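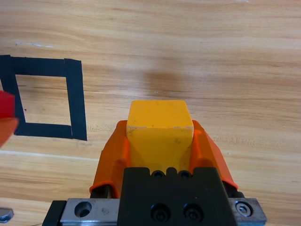

Student robotics teams complete block-handling project

09/08/2019

Students on the summer programme in practical automation at the Usuteo Centre for Technical Education have completed their final project, in which each team was required to program a small robot arm to pick up a coloured block and set it down inside a square marked on the bench with black tape. The assessed runs were held in the ground floor workshop before teaching staff, families and guests from local employers.

Eight teams took part. Each was given the same arm, the same set of blocks and the same length of bench time, and each was free to decide how the arm should approach the block, how firmly it should grip and by what route it should travel to the square. Teams were also asked to keep a written log of every change made to their program, and the log counted towards the final mark.

The project was led by Apinya Chareonsuk, Head of Automation at the Centre, who introduced the block task to the programme in April as a trial with evening students. Following that trial the task was revised and the rules were rewritten in plainer terms.

"We wished to set a piece of work that a student could explain to a visitor in one sentence and still find difficult after a fortnight," Ms Chareonsuk said. "Moving a block from one place to another on a table is a modest thing to ask. Doing it again and again, from different starting points, requires careful preparation, and the teams that prepared carefully were rewarded for it."

The task and the rules

Under the rules, a run began when the arm was released from its rest position and ended when the fingers had opened and the arm had withdrawn. A block counted as placed only if the whole of its base lay within the inner edge of the tape. A block touching the tape received half marks. No student was permitted to touch the arm, the block or the bench during a run, and a run stopped by hand was recorded as not completed.

Each team made five assessed runs. The starting position of the block was changed between runs by a member of staff, using positions drawn by lot on the morning of the assessment. Teams were told the area of the bench from which the positions would be drawn, but the positions themselves were withheld.

Marks were awarded out of 1,000 and divided between the placing of the block, the quality of the program, the written log and a short interview in which every member of the team was expected to answer for the whole of the work. The interview was conducted by two members of staff who had not taught the team concerned.

Results

The highest mark was awarded to team Kona, which received 935. Team Dromia was placed second with 900. The assessors commended Kona for the clarity of its log and Dromia for a program which other students could read and alter without assistance. All eight teams met the standard required for the Centre's certificate.

In their report, the assessors noted that most of the marks lost on the bench were lost at the moment of gripping. Where the fingers closed on a block that was not squarely between them, the block was turned slightly, and the error was carried through to the square. Several teams dealt with this by adding a short pause and a second, slower closing movement. Kona chose to lower the arm in two stages and to correct its position between them.

The report also recommended that future teams begin their logs on the first day of bench work. Some logs had been started late and written up from memory, and the assessors found these harder to follow in the interviews.

Use of the wrist camera

Teams were permitted to use the view from a small camera at the wrist of the arm, looking forward over the gripper. The view was available both during preparation and on the day, and students were encouraged to save pictures from it to support the entries in their logs. Use of the camera by the program itself was optional.

Ms Chareonsuk said that the view had proved useful in teaching. "A student standing beside the bench sees the block from the side and believes that the fingers are in line with it. From the wrist, a small error is plain. A good many of our discussions this summer were settled by looking at the picture together."

Support for the programme

Mounting parts and replacement fingers for the arms were supplied by Softić, an engineering workshop which has supported the Centre's evening courses for several years. The firm also received students for a morning visit, during which they were shown how parts are checked before they leave the workshop. The Centre wishes to record its thanks to the firm and to its staff.

The Centre also thanks the parents and guardians who attended the assessed runs, and the library staff, who made a study room available to teams writing up their logs in the evenings.

Next steps

The block task will be offered again in the coming academic year as part of the certificate in practical automation. A second stage is being prepared in which teams will be asked to sort blocks by colour and to place them in more than one marked square. Students who completed the first stage this summer may enter the second stage directly.

Marked logs will be returned to teams through their tutors, together with the assessors' written comments. Certificates may be collected from the main office on production of a student card. A student who wishes to query a mark should first speak to the tutor concerned, who will arrange a meeting with the assessors if one is needed.

Applications for the next intake are open to students aged sixteen and over. No previous experience of programming is required, though applicants should be comfortable with basic arithmetic and with using a computer. Application forms and details of fees and bursaries are available from the admissions desk at the Usuteo Centre.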